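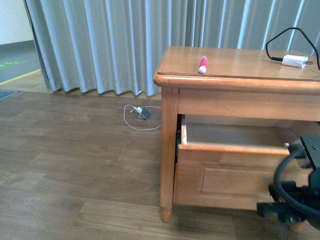 Pink marker, nightstand, curtains shut.

Search this blog Go

I've been a terrible sleeper since college, and this February I finally got fed up enough to try keeping a sleep diary. My friend Marlina swears by hers (she's on notebook number four!), so I bought a cheap one and started writing down when I went to bed, when I woke up and what I'd had to drink after lunch.

The first week was embarrassing. I really thought I quit coffee at noon, and there it was in my own handwriting, 4 p.m., 3:30, 4 again. I also nap way more than I'd admit to my mother. Plus I was scrolling in bed until one in the morning, reading reviews of vacuum cleaners I don't even want.

So I've moved my last cup to eleven and I get up at 6:45 no matter what kind of night I had, weekends too, which hurts. The phone charges in the kitchen now. I'm reading a fat paperback mystery set in a ski town instead, and I'm maybe 100 pages in because I keep conking out!

Still waking up at three some nights, though. Marlina says to get up and fold towels until I'm bored. If you've got something better than towels, leave me a comment, I'll try pretty much anything except warm milk.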